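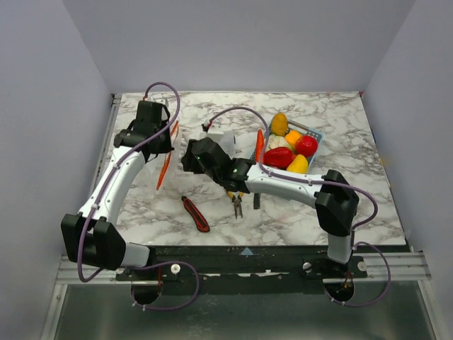 The left gripper and a clear plastic bag over the marble-patterned tabletop

Drisari: saved game not appearing on my new tablet after changing store country

Posted by Amedeo Greco, 16 June 2023

Hello to all. I have bought Drisari on my old tablet when I was still living in Italy. Now I live in Lyons and I have changed the country of my store account to France. The game installs on the new tablet without paying again, so the purchase is recognised. But when I open it, it starts from the first island as if I was a new player.

On the old tablet I am at chapter 13 with 291 lanterns collected, and I would be very sorry to lose this. In the settings of the game there is a line "Trukora account: connected" on both tablets, and it is the same e-mail address on both. When I press "Restore progress" on the new one I receive the message "Error 1714, no data for this profile".

What I have tried already: restarting the tablet, deleting the game and installing it again (only on the new one, I did not dare to touch the old one), signing out and in again. The version number is the same on the two devices. I wrote to the support of Trukora and received only an automatic reply.

Is the saved game connected with the country of the store? And if it is, can I go back to the Italian store, or will this make it worse?
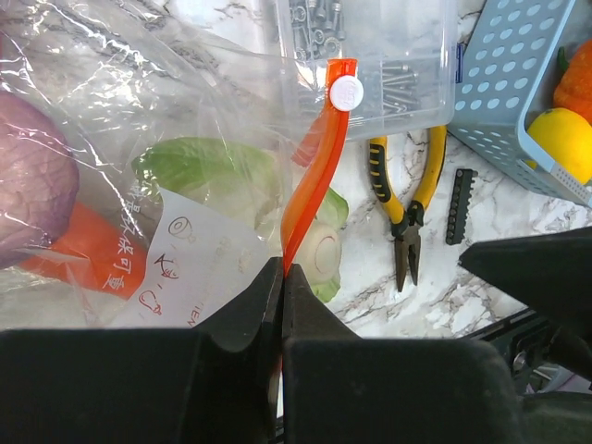 An orange zip-seal strip held between two black gripper fingers

Bureck

Do not delete anything on the old tablet! That is the most important thing.

Changing the country back will probably not help you. I changed mine last August and all my other games kept their saves. I think Drisari is just badly made in this part. You could also play again from the start, it is only 18 chapters and the first ones go quickly when you know the puzzles. 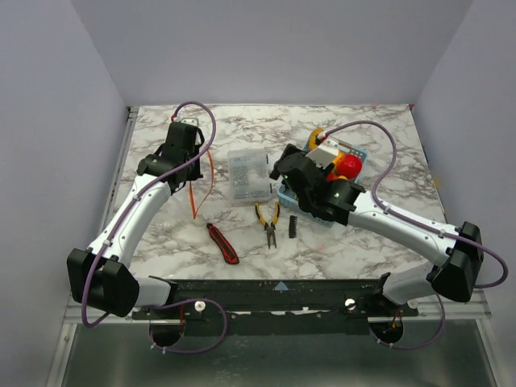 Zeyu Liao

I had the same error number, and in my case it could be solved, so please wait before you start again from the first island.

The game has two kinds of save. One is kept on the device, and the other is kept with the Trukora account. "Connected" means only that you are signed in. It does not mean that your progress was sent. On my old tablet the sending was switched off, and I had never noticed it. Please look there first:

Open the game on the OLD tablet, with Wi-Fi on. Go to Settings, then Profile, then Storage. If it says "This device only", change it to "Account". Go back to the map and wait until the small wheel in the corner has stopped. For me this needed several minutes – the screen can look frozen, but leave it open.

After this, open the game on the new tablet. It will ask which profile you want to keep. Be careful here and read the chapter number before you choose, as the new empty profile stands first in the list and the choice can't be taken back.

If Storage says "Account" already, then I do not know the solution. In that case I would write to the support again and give them the profile number which is at the bottom of the same page. My first message without this number also got only the automatic reply.

About the country: I never changed mine and had the error anyway, so I do not believe it is the cause.

Comment from Amedeo Greco

Thank you both. It was set to "This device only". I changed it and the wheel is turning now. I will write again when it has finished.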